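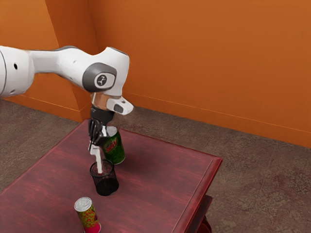 When Josefina Acuña started planning the first robot cell at Palma, a small packing company with 40 employees, the purchase order was the last page of her folder. The first pages were about simulation. Her supplier, Harkeck, offered to sell her an arm in April, but she asked for time on a computer model before she would sign anything. In the model, a white arm with a black gripper works at a dark red table where a green soda can stands close to a black mesh cup, with a smaller can nearby. A crowded table like this one raises a budget question: how much room do the fingers need between two objects, and will the standard gripper be enough?

The license for the software, from a company called Rornura, cost her 333 dollars a month. Her managers thought it was expensive for something that moves no boxes. Acuña kept it for seven months. "I prefer to make my mistakes where they are cheap," she says. "A wrong table in the model, I change it before lunch."

Her plan had one line for the arm and eleven lines for everything else — fingers, cables, guarding, training, spare parts, the electrician. For the second set of fingers she reserved nearly 3,000 dollars, and she refused to move this money when the price of the arm went up.

She is also careful about what a model can promise. Friction is difficult to copy, and thin metal can bend in ways the program does not know. For this reason she asked Harkeck to write a test with Palma's own products into the contract, and to tie the final payment to it.

The cell, called Keveo inside the company, is planned for the wall next to the loading door. The floor there must be leveled first, and the quote for that work is due on Monday.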